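The chairwoman of the Ranovville Dog Training Club came to her first lesson with a dog that did not want to enter the hall. "He was sitting outside in the rain and I was sitting beside him," she remembers. "The instructor brought us a towel and gave the lesson there, at the door."

She stayed. First she helped with the puppy class, then she judged at the small obedience trials in Haslam, and three years ago the members elected her to lead the club. She asked that her name is not printed, as she thinks the dogs deserve more attention than the people.

## The early years

Her first dog was a mixed breed from the shelter in Pusteo. He never won a ribbon. "He was afraid of men with hats, and of the whistle," she says. "But he taught me to wait. With my second dog, a collie, everything went so quickly that I learned almost nothing."

In those days the club trained on a football field and had to leave when the players arrived. The jumps were carried home on the roof of somebody's car. Now there is a hall with heating and a good rubber floor, for which the members collected money during two winters. 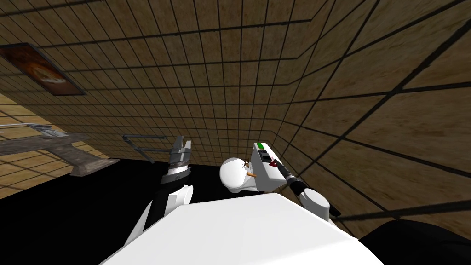
## What has changed

The club has 12 classes in the week. The most popular is scent work, which did not exist when she joined. "Older dogs can do it, and also older owners," she says. "You don't need to run."

She is less happy about the competitions. Many young handlers want to enter a trial after one season, and she often advises them to wait until the dog is calm among strangers. Some of them leave for other clubs. "It is their right," she says – and then, after a moment, "Most of them come back in April, when the summer trials are near."

The open day last year brought in 1,563 euros, and the whole sum went into new tunnels and a weave set from Okirico. The old tunnels were given to the puppy class.

## The next dog

At home she has a collie bitch of eleven years, who still comes to the hall but prefers to lie near the radiator. A new puppy is expected in autumn. She has already put herself on the list for the beginners' course, as an ordinary member, and she will pay the ordinary fee.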